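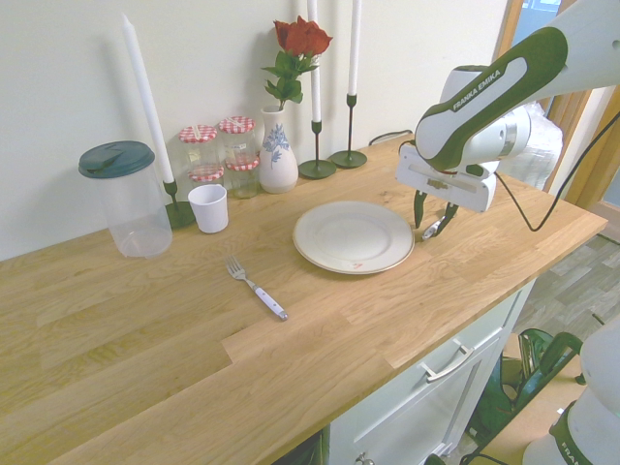
Franka arm over the counter, with the plate and fork set out.

Posted in: Robots, Kitchen Tasks

Search this blog... Go

I've been teaching the arm to set a table since April, and I keep getting asked which way of showing it the task is better, moving it by hand or driving it remotely. I've used both enough now to write down what I think.

The task is one place setting. The fork goes on the left of the plate, the spoon goes on the right, and neither one should touch the rim. A person does it in a few seconds. One good demonstration takes me a lot longer than that, and I throw plenty of them away.

I started by hand. You put the arm in guiding mode, take hold of it near the wrist, and walk it through the motion. The arm carries its own weight, so it isn't hard work, but it doesn't float either. You feel the joints, and some directions are stiffer than others. What I like about it is the contact. When the fingers come down on the wood I can feel it through the arm and stop. Flatware is thin and lies almost flush with the counter, so most of picking up a spoon is knowing how low to go.

The trouble is that I'm in the way. My forearm ends up in the camera view for half the recording, and the robot won't have my forearm there when it runs by itself. I got around this for a while by replaying each motion with my hands off and recording the replay. That works if everything starts in the same spot. If the spoon is a little off, the replay closes on air.

So I switched to remote control. I hold a controller, the arm follows my hand, and a trigger closes the gripper. The recording tool is Vivlow, which saves the camera images and joint positions at 10 frames a second. The first evening was bad. I pushed the fingers into the countertop more than once and the arm stopped itself each time. I couldn't feel anything, and from where I was standing I couldn't judge height. 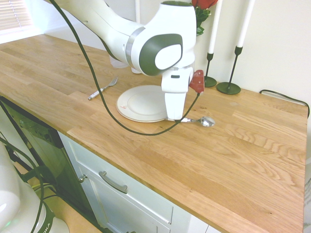
Two changes fixed most of that. I turned the motion scaling down, so a big move of my hand makes a small move of the gripper, and I moved to stand level with the counter where I can see the gap under the fingertips. After 14 practice runs I was getting the spoon on the first try more often than not.

I also stopped trying to be neat. My early remote demonstrations were all the same smooth path, and the policy trained on them fell apart as soon as it drifted. Now I start some runs from a bad position and correct it on the recording. I shift the plate a little and turn the fork. I leave the other stuff along the wall alone for a batch, then rearrange it for the next one.

The full set is 840 demonstrations over 21 sessions. Most of them are remote. The hand-guided ones are still in there for the last bit of the spoon pickup, and when I took them out the grasp got worse.

If you only have time for one method, I'd go remote and accept a slow first week. For anything that depends on pressing or sliding, do a few by hand first so you know what the motion should feel like.

Next up is the knife. It's narrower than the spoon handle and I expect to redo the gripper height again.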